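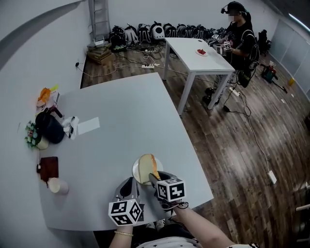 What is a room allotment?

A room allotment is a fixed number of hotel rooms that a hotel sets aside for a tour operator, at an agreed rate, for an agreed period, with a date before each arrival on which unsold rooms go back to the hotel.

Chapter 7
Allotments, Release Dates and Attrition

Terms used in this chapter: allotment, commitment, free sale, release date, cutoff, rooming list, attrition, stop-sale, rate validity.

The previous chapter treated the hotel rate as a known quantity. A tour operator who has negotiated a net rate still has no rooms. The rate says what a room will cost if one is available, and the contract must say separately whether one will be. This chapter covers the clauses that do so. It deals with leisure groups and series departures. Conference blocks follow similar rules but are usually written on the hotel's own form, and they are left for Chapter 9.

7.1 Three ways of holding space

Space may be held on free sale, on allotment, or on commitment.

Under free sale the operator sells at the contracted rate until the hotel sends a stop-sale notice. No rooms are held. The arrangement costs the operator nothing, and the hotel may close it whenever demand from other channels is strong. A booking taken before the notice is received must be honored. Contracts differ on what counts as receipt, and the clause should name the address to which notices are sent.

Under allotment the hotel holds a stated number of rooms per night. The operator may sell them without asking. Rooms not sold by the release date return to the hotel without charge.

Under commitment, also called a guaranteed block, the operator pays for the rooms whether they are sold or not. The rate is normally lower than the allotment rate at the same property. Commitments are common on islands and in ski areas, where the number of beds is small in relation to the number of airline seats.

Many contracts combine these forms. An operator may hold a commitment for the core of a series, an allotment above it, and free sale above that. Each layer should carry its own rate and its own terms. If a single rate is quoted for all three, the contract must state in which order rooms are drawn.

7.2 The release date

The release date is expressed as a number of days before arrival. It is counted from the arrival date of each booking, and each night of the season therefore has its own release date. Students often read the clause as one date for the whole contract. The error is an expensive one when the season has many departures.

Consider the contract used throughout this part of the book. Melnyk, a tour operator selling escorted coach tours, holds an allotment of 40 rooms per night at the Dendero, a city hotel with 153 rooms. The release period is 30 days. On any given day, the rooms for arrivals more than 30 days away are Melnyk's to sell. For nearer arrivals, only rooms already confirmed by name or by group remain with Melnyk. All others have gone back to the hotel's general inventory.

Two points follow. The first is that late sales are not covered by the allotment. A client who books inside the release period can be accommodated only on request, and the hotel may quote a different rate unless the contract extends the net rate to request bookings. The second is that the hotel has a limited time in which to resell what is returned. A long release period favors the hotel and a short one favors the operator. The period agreed depends mainly on how quickly the hotel can fill rooms from other sources at that time of year, and a contract may set a longer period for high season than for low.

Release may be automatic or by notice. Under automatic release the rooms return without any message from either side. Under release by notice they remain with the operator until one party writes to the other. The second form leads to disputes and should be avoided where the reservation systems on both sides allow it.

7.3 Attrition

Attrition is the reduction of a confirmed group below its contracted size. It applies after the release date, when the rooms are no longer held on a speculative basis.

Suppose Melnyk confirms 40 rooms for one departure and the final rooming list shows 35. If the attrition clause permits a reduction of one room in eight without charge, the five rooms fall within the allowance and nothing is due. A sixth room would be charged under the clause, usually at the full rate for the first night and sometimes for the whole stay. The allowance is calculated on the number confirmed at release, and rooms cancelled earlier do not count against it.

The worked contracts at the end of this chapter are adapted from teaching material prepared by Gaétan Grewal. The first, between Melnyk and the Dendero, is dated 4/3/18 and contains all the clauses described above. The second, between the operator Hetden and the receiving agent Jaltex, adds an intermediary. In that contract Jaltex holds the allotment with the hotel and passes part of it to Hetden under an earlier release, which gives the agent time to return rooms of its own. Section 7.4 sets out how the two release periods are related and what happens when a rooming list reaches the agent after the first has passed.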